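Handgreifer-Paar Alulus G2 – Gerät und Vorführung in Prelley

Startseite > Geräte > Datenaufnahme > Handgreifer

Artikelnr. 949-2
Lieferzeit: auf Anfrage
Vertrieb und Service: Antoniadis, Standort Borkside

Kurz vorweg

Handgeführte Greifer, paarweise, schwarz, mit Kabel. Eine Person führt vor, Daten gehen später ins Training. Wer im November beim offenen Nachmittag in Prelley war, kennt das Gerät schon. Für alle anderen: unten das Wichtigste, dazu Notizen vom Termin. Preisliste kommt separat, bitte nicht anrufen deswegen, Mail reicht.

Lieferumfang

Greifer links und Greifer rechts
Montageplatte oben, je Greifer eine
Kabelsatz
Ersatzpads, ein Paar
Kurzanleitung (deutsch, englisch)

Tisch, Profile und Stative gehören nicht dazu. Wurde in Prelley mehrfach gefragt. Wir haben eine Teileliste für den Rahmen, schicken wir gern mit.

Die Vorführung

Beginn 14 Uhr, Ende offen. Remigiusz Szewczyk hat vorgeführt, Tia Stockdale erklärt. 34 Anmeldungen, gekommen sind dann doch mehr, der Kaffee war um drei alle. Aufgabe am Nachmittag: Zahnbürste und durchsichtiger Becher. Klingt banal. Ist es nicht, der Griff einer Zahnbürste ist schmal und der Becher steht je nach Durchgang woanders. Beide Hände arbeiten, immer vom selben Grundzustand aus: Bürste schräg auf den Tisch, Becher dahinter, Greifer links und rechts.
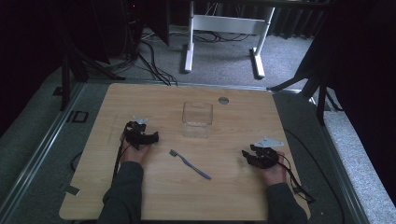 Ablauf eines Durchgangs

1. Grundzustand herstellen, Hände tief, Backen zur Mitte.
2. Start ansagen. Laut, sonst fehlt die Marke in der Tonspur.
3. Bürste greifen, ausrichten, in den Becher stellen.
4. Loslassen, beide Greifer zurück, zwei Sekunden ruhig halten.
5. Stopp. Nächster.

24 Durchgänge standen auf dem Plan für den Nachmittag, mit Pause. Ging sich knapp aus. Wer selber probieren wollte, durfte ab 16 Uhr. Lacey Hebden hat die Warteliste geführt und war streng, völlig zu Recht.

Erfahrung der Gäste: die ersten Versuche sind immer zu schnell. Man will zugreifen wie mit den Fingern. Besser langsam ran, Backen offen lassen, dann schließen. Nach dem dritten oder vierten Mal läuft es. Linkshänder hatten kein Problem, die Griffe liegen auf beiden Seiten gleich in der Hand.

Tragekomfort: lange Ärmel empfohlen, Kabel am Unterarm entlang führen. Nicht quer über den Tisch! Sonst hängt man beim Drehen fest. Howard Hulme fragte nach einer Funkversion. Kommt vorerst nicht, Kabel ist bei uns Absicht, kein Akku, kein Aussetzer mitten im Durchgang. 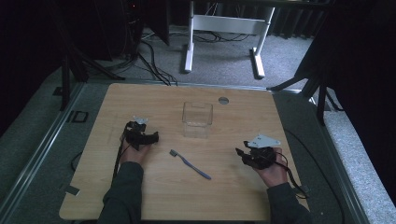 Platzbedarf ist überschaubar, ein normaler Tisch genügt. Helle Platte hat sich bewährt, dunkle Werkzeuge heben sich gut davon ab. Der Rahmen drumherum ist Aluprofil, daran lässt sich alles klemmen, was man so braucht. Teppichboden geht auch, nur die Kabel bitte ordentlich legen, da sind wir selber kein Vorbild. Licht: gleichmäßig, von oben, keine Sonne. Vorhänge zu.

Pads und Verschleiß

Die Pads sind dunkelgrün, fast schwarz, matt, und Verbrauchsmaterial. Tausch nach 1000 Durchgängen, bei rauen Teilen früher. Vor jeder Sitzung abwischen, Fasern und Staub setzen sich gern an die Greifflächen. Fusselfreies Tuch, kein Lösemittel. Leichte Scheuerspuren sind normal und kein Reklamationsgrund. Risse schon, dann bitte Foto an den Service.

Tausch dauert nur ein paar Minuten. Alte Pads ab, neue drauf, Flächen parallel ausrichten, handfest anziehen. Danach einmal leer öffnen und schließen und schauen ob beide Seiten gleichmäsig kommen. Ekene Lawal hat das am Rand kurz gezeigt, für alle die am Tisch standen.

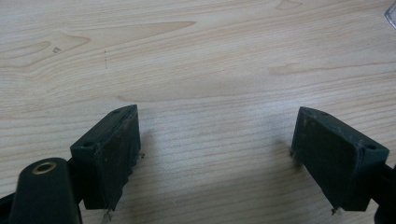
Nachschub gibts einzeln oder als Zehnerpack. Bitte immer paarweise wechseln, auch wenn nur eine Seite schlecht aussieht. Gemischte Pads ziehen schief und das merkt man bei dünnen Teilen sofort.

Fragen vom Nachmittag

Handschuhe? Dünne ja, Arbeitshandschuhe nein.
Geht auch nur ein Greifer? Ja, einzeln bestellbar, links oder rechts angeben.
Miete? Ab einer Woche, Borkside fragen.
Montageplatte nachrüsten bei älteren Geräten? In der Regel ja, Seriennummer mitschicken.
Schulung? Halber Tag, bei uns oder vor Ort. Eigene Teile mitbringen, lohnt sich.

Nächster Termin

Wieder Prelley, gleiche Halle, Eingang diesmal hinten. Aufgabe noch offen, Vorschläge an Tia Stockdale. Anmeldung über das Formular, Plätze am Gerät werden der Reihe nach vergeben. Parken nur auf der linken Seite, rechts wird abgeschlept.

Zubehör zu diesem Artikel

Ersatzpads, Paar
Ersatzpads, Zehnerpack
Kabelsatz lang
Montageplatte einzeln
Teileliste Tischrahmen (PDF)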